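From: Judite Marinho
To: Dronddale Reading Circle list
Date: 18th November
Subject: Re: Dropping the printed book for audio

Akash Yadav wrote:
> I've been looking at how other groups handle this and I think we
> should switch to audio for the winter picks. Kemuritz has a group
> plan, 200 a year for all of us, and people who listen finish more
> books. Geva's group went over to it last winter and everyone loves
> it. You can listen while you cook, drive, fold clothes. What's not
> to like?

Akash, a few things not to like.

First, "people who listen finish more books." Who says so? If it's the company selling the plan, I'd want to know what they count as finishing. I have "finished" plenty of audiobooks in the sense that the app reached the end while I was thinking about my gutters. Ask me who the brother-in-law was and I couldn't tell you.

Second, Geva's group. I spoke to two of their people in the fall and one of them had quit. So "everyone" may need some work.

Third, and this is the part I care about, our meetings run on people pointing at pages. Kyung-hwa reads us a paragraph, Thijs says it doesn't mean that at all, and off we go for half an hour. Try doing that with a slider on a phone. The Grigaitė novel is 600 pages and we spent a whole evening on one of them.

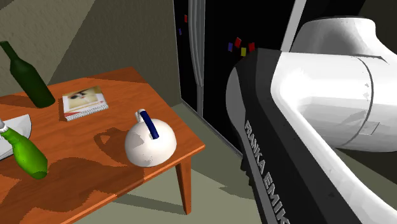
Small book, tall green bottle. My kind of evening.

I'm not against audio. My mother listened for years after her eyes went and it was a great thing for her. Anybody who wants to listen should, and I don't think it's cheating. But that's a choice for each of us to make, and the library already lends audio for free. I checked, and they list 2,966 titles. Why are we paying Kemuritz?

Also, does the plan renew by itself? The page I read was very cheerful about the first year and had nothing to say about the second.

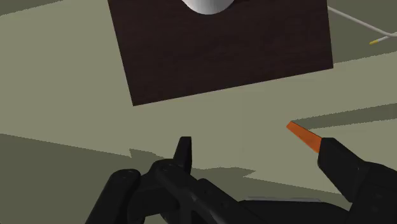 Picture credit: Maarten Kramer

Here is what I'd go along with. We keep the printed book as the one we meet over. Listeners write down chapter numbers so the rest of us can find the spot. We try one short book in audio, under 100 pages in print, borrowed from the library, and see if the talk is any good afterward. If it is, I'll say so on this list - in writing, so Thijs can quote it back at me.

Could somebody also tell me whether we're still doing the Grigaitė ending next time? I stopped before the last chapter on purpose.

Judite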